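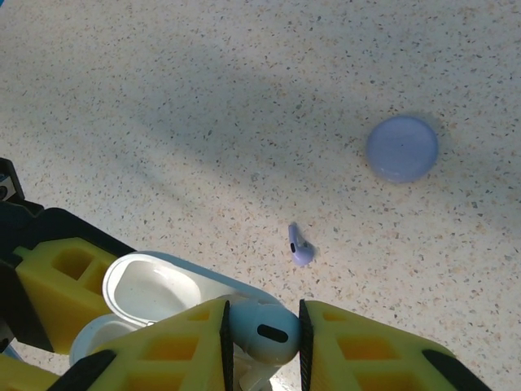 We want to hear from people who lose earbuds. Zostik sells small trays, pouches and clips that are supposed to fix this, and before we put any more of them on the shelf we would like to know if they do anything at all. I have my doubts. My own kitchen has four places meant for small stuff and things still end up on the counter, and a lavender earbud lying on its side on a speckled countertop is about as easy to overlook as it gets. Most products in this line are tested by the people who designed them, who of course always remember to use the tray.

So this is a call for 20 participants for a home trial starting in September. It runs 3 weeks. You keep a short log of where your earbuds, keys, rings and similar items were when you needed them, first with no product in the house and then with one of ours. The log takes a few minutes in the evening. If the tray sits in a drawer the whole time, write that down. We would rather read that than a nice review.

Who we are looking for: adults who use wireless earbuds most days and have a kitchen or hallway counter where things get dropped. Shared households are welcome. If you are very tidy, please leave the spot to someone else. You should also not work for Zostik, Gusa or any other company that sells storage goods.

What you get: $57, paid after the final log comes in, whatever it says. You can keep the tray, for what that is worth. We do not replace earbuds that go missing during the trial, and yes, we were asked that last time.

What we don't want: testimonials, before-and-after photos, follower counts.

To apply, send a few lines to Merle Kingi at the Dokholm office saying what you lost most recently and where it was found, if it was. Arben Spahić handles payments and can answer questions about those only. Calls are returned after 3 p.m.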